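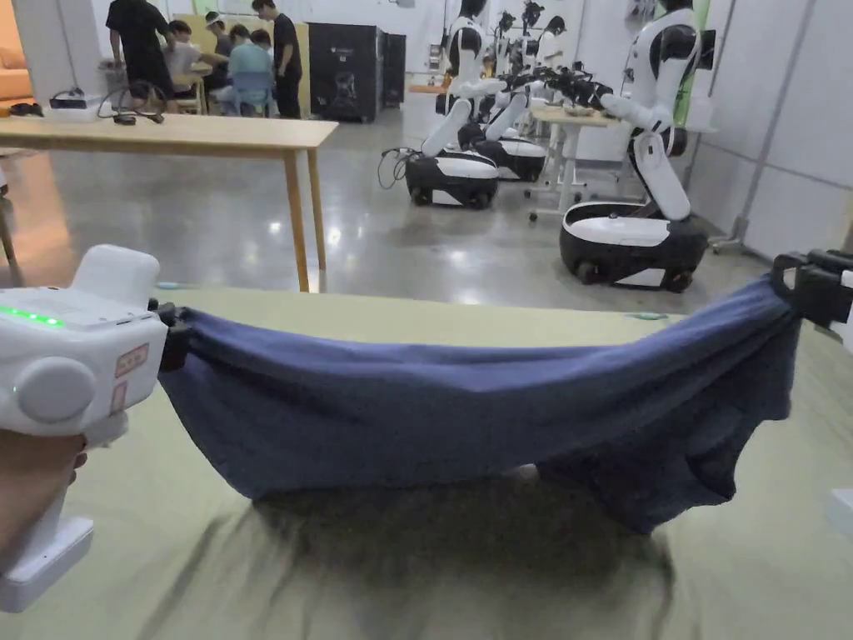
Jacqueline Vidal

**Zimmer 244**

Der Bus hielt vor dem Hotel Henao kurz nach elf in der Nacht, und außer Hugo Marchal stieg keiner aus. Er hatte einen Koffer und einen Zettel bei sich, auf dem die Wegbeschreibung stand, die ihm seine Schwester am Telefon diktiert hatte: Linie 532 bis zur Endstation, dann gegenüber der Apotheke die Treppe hinauf. Die Treppe hatte keine Beleuchtung. Er zählte sie nicht, aber er verfluchte sie.

An der Rezeption saß eine junge Frau und las. Auf ihrem Schild stand Sihan Su.

»Sie sind der Herr aus dem Zimmer mit Frühstück«, sagte sie.

»Ich bin der Herr ohne Frühstück«, sagte Hugo. »Ich fahre um fünf wieder ab.«

Sie schaute in das Buch, dann auf den Bildschirm, dann wieder in das Buch. Im Henao wurde alles zweimal geschrieben, weil der Besitzer, Pascal Joly, dem Programm nicht traute. Das Programm hieß Vimance und hatte im Mai eine ganze Reisegruppe in die Wäschekammer gebucht.

»Im Buch steht ein Frühstück«, sagte sie. »Ich kann es nicht streichen. Herr Joly hat die Tinte so gern.«

Hugo nahm den Schlüssel. Es war ein richtiger Schlüssel, mit einem Messinggewicht, das ihm die Jackentasche nach unten zog. Zimmer 244 lag im zweiten Stock am Ende eines Flurs, in welchem der Teppich zweimal die Farbe wechselte. Vor dem Fenster war der Hafen, und im Hafen lag die Fähre nach Kullodis, schon beleuchtet und vollkommen leer.

Er legte sich angezogen aufs Bett. Durch die Wand hörte er einen Mann sprechen, ruhig und mit Pausen, als ob er jemandem einen Brief vorliest. Nach einer Weile verstand Hugo einzelne Wörter. Handtücher. Seeblick. Freundlich, aber langsam. Der Mann sprach eine Bewertung.

Hugo klopfte an die Wand. Die Stimme schwieg. Dann klopfte es an seiner Tür.

»Conceição«, sagte der Mann auf dem Flur. »Wagner Conceição. Habe ich Sie geweckt?«

»Nein. Sie haben geschrieben, das Personal sei langsam.«

»Freundlich, aber langsam.«

»Sie war sehr schnell«, sagte Hugo. Er wusste selber nicht, warum ihm das wichtig war.

Conceição dachte nach. Er trug einen Bademantel vom Hotel Skotico, das auf der anderen Seite der Bucht lag und ohne Zweifel teurer war. »Ich wohne seit elf Jahren in Hotels«, sagte er. »Für den Portier in der Nacht habe ich nie einen eigenen Satz gehabt. Wie würden Sie das sagen?«

Sie setzten sich auf die Stufe zwischen dem grünen und dem roten Teppich. Hugo schlug »aufmerksam« vor, aber das klang nach einem Zeugnis. Conceição schlug »wach« vor. Sie prüften das Wort eine Zeit lang, leise, damit die anderen Gäste schlafen konnten, falls es welche gab.

Um halb fünf ging Hugo mit seinem Koffer hinunter. Im Frühstücksraum brannte eine Lampe. Auf einem Tisch standen Brot, Butter, ein Ei unter einer gestrickten Mütze und eine Kanne Kaffee. Sihan Su saß wieder bei ihrem Buch und blickte nicht auf.

»Es stand im Buch«, sagte sie.

Er setzte sich. Draußen gab die Fähre das erste Signal. Er hatte noch zwanzig Minuten – genug für das Ei, vielleicht auch für das Brot. Oben ging eine Tür, und jemand kam in Pantoffeln die Treppe herunter und fragte, ob noch Kaffee da sei.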